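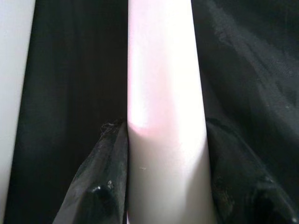 Ayman Cherkaoui
Cell technician, Sondura

Section 4. Gripper check and two-arm grip set-up for the stool task

Revised Jul 24, 2026

Work through this section before the first run of a shift and after any change of finger pads. Program 3174 must be loaded and both arms parked. Sections 2 and 3 (power-up, homing) come first.

4.1 Finger pads

1. Press Hold on the pendant and wait for the amber lamp.
2. Open both grippers fully.
3. Look at the top edge of each finger, on the side that meets the leg. Fraying starts there. A little roughness is acceptable. Change the pad if you can catch it with a fingernail.
4. Pick off lint and wipe the fingers with a dry cloth. No solvent, it softens the pad glue.
5. Close the gripper on one leg of the stool at low force. Check from the wrist camera that a finger rests on each side.
6. Tug the leg by hand. If it slides, raise the force one step and try again. Stop at step 13.

Caution: Keep your fingers clear of the gap between pad and leg. Low force still pinches.

Note: The legs are smooth and white and wash out easily under the front light. If the wrist view has no shading left on the leg, turn the light down before touching the camera settings. Hatem Bennani at Ait Ali keeps the exposure values for each cell if yours have been lost.

4.2 Two-arm grip

1. Smooth the black cloth over the table. Folds are fine, but a raised bunch can snag a leg.
2. Set the stool upside down with the legs pointing up.
3. Jog each arm to a front corner of the seat and close the left gripper first, then the right.
4. Raise both arms together with the Pair key. 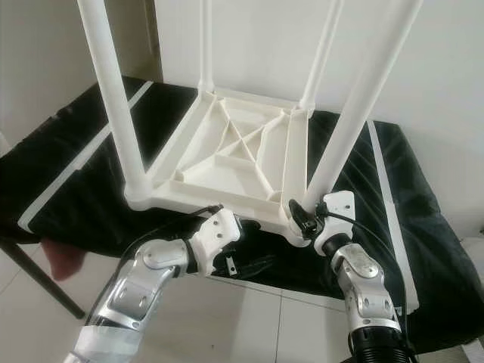 5. Hold for 107 seconds and watch the grip force on the pendant. A drop of more than 2 steps on either side means a pad is slipping. Lower the stool and go back to 4.1.
6. Check the cables at both grippers. Each needs enough slack for the wrist to turn without pulling on its connector.
7. Lower the stool, open the right gripper, then the left.

Caution: Never release one arm while the stool is raised. The other gripper will not hold the corner level and the wrist will fault.

Note: Cells at Surnby set up before May use the older Sturitz pendant, which has no Pair key. Hold both jog keys down instead.

Enter the pad condition and final force step in the cell log. Spare pads are ordered by the pair, left and right together.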